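Pramesia manipulation data group
Weekly meeting, minutes
May 25, 2018, small room then the bench

Present: Sadia Niazi (chair), Ville Miettinen, Orest Maksymiv, Ayman Khasawneh (by phone, dropped off twice)
Apologies: Eilif Bråten
Minutes: VM, typed as we went, shout if wrong

1. Last minutes
Agreed. One fix: item 4 said Gedura want the raw joint logs "daily". Should be weekly. Ayman has already told them.

2. Numbers
Orest read out the totals. 2449 episodes on disk for all tasks since January. 1291 pass the checks. Remainder mostly either too short, no task label, or camera and arm clocks out of step. Sadia not happy with the ratio. Orest says a good lump of the failures is from before the clock fix and should be thrown out of the count altogether. Ayman against throwing anything out, storage is cheap and we might rescue the timing later. Long-ish talk.
Decided: keep the files, move them to a separate folder, report the two totals apart from now on.
Action: OM to move them, before the next sync please.

3. Toolbox task
Now 473 episodes. Sadia wants the task definition nailed down before anyone records more, as the three operators are all doing it a bit differently. Ville starts with the hammer, Eilif with whatever is nearest, Orest changes his mind. Ayman: variety in order is good, variety in what counts as finished is not. Agreed with that.

Moved to the bench for the rest of this item.

Points raised:
- Start pose. Both grippers at the sides of the case, clear of the tools. Some of the older episodes start with a gripper already touching something, these confuse the first second or so of every replay.
- Screwdrivers. They lie opposite ways round and the model mixes up the two. Orest wants to label left-handle and right-handle in the task text. Ville thinks people won't talk like that to a robot. Left open, try it on a small batch and compare.
- Utility knife. Blade stays in, always. Operators to check before each session, not each episode.
- Thin tools in the lower right recess. Grippers too chunky for them, most attempts end up with the arm scraping the plastic. Leave out for now. Sadia would like them back in once the new finger tips come from Carklow.
- Hammer. Best one we have. Pick by the handle, not the head.
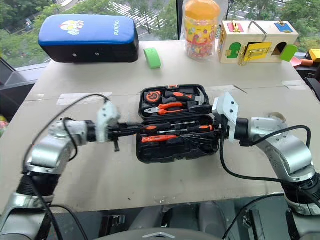 Toolbox open on the bench, both arms at the case (item 3).

Background. Ayman asked whether we should clear the other things off the table for the toolbox runs. Sadia says no, leave the blue pad, jar and latch box where they are, the policy has to cope with a busy table. Orest pointed out that if they are always in the same place then the policy just learns them as wallpaper. Fair. Agreed to shuffle the things at the back at the start of each session, quick job, no need to measure. Write it in the session note.

Windows. Light through the glass changes a lot over the day and the afternoon recordings come out quite different to the morning ones. Ville asked for blinds. Sadia would rather have the spread. Compromise: no blinds, but split toolbox sessions evenly between mornings and afternoons. At present it is nearly all mornings.

Decided: an episode is finished when the tool is back in its own recess and both grippers are open. Not hovering, not nearly in. If it sits proud of the recess, mark as fail and keep it.
Action: SN to write up the one-page definition. VM to re-label the last 97 episodes against it so we can see how many change.

4. Latch box task
Not started propperly. Orest did a few trial runs with the doors. Little brass bolt is hard going by teleop, he loses feel for it and ends up pushing the whole box along the table. Ideas: grip mat underneath, or use the second arm to hold the carrying handle. Ayman prefers second arm, it is a bimanual set-up after all and we have few examples where one arm just steadies things. Sadia agrees.
Action: OM to try five or six runs with the handle held and report back.

5. Cables
Long one on the left arm. Eilif sent a note that it snagged last week when the arm reached across. Orest thinks there's too much slack between bracket and elbow, Ville thinks too little at the wrist. Neither had looked at it with the arm fully stretched. Will do so together after the meeting, right arm too.
If re-routed, note the date in the log, as it will show up in the head camera view and people will ask.
Action: OM / VM.

6. Morsy (the labelling tool)
Crashes on long episodes still. Ayman has a workaround, cut the video in two and label the halves, then stitch. Everybody hates it. Proper fix waiting on the people at Gedura. Meanwhile Ville asks that free text labels stop being written in three differnet styles. "Take hammer out", "removes the hammer", "HAMMER". Use the first style. Short, plain, starts with the verb.
Action: AK to chase Gedura again. All to stick to the label style.

7. Operator time
Ville raised sore wrists after long teleop stints. Sadia: nobody does more than two hours without swapping, and the rota should say so. Eilif is away most of next week, so toolbox sessions will be Ville in the mornings and Orest in the afternoons. Ayman offered to come in for a day and have a go, accepted gladly, he will need the short training run first.
Action: SN rota.

8. AOB
Ayman wants a held-out set that no one trains on, set aside now before we forget which ones are clean. Agreed in principle, size to be argued about next time.
Orest asks that people save their session notes in the shared folder, not on the bench machine.
Ayman dropped off for good around here.

Next meeting same time next week, Orest to chair.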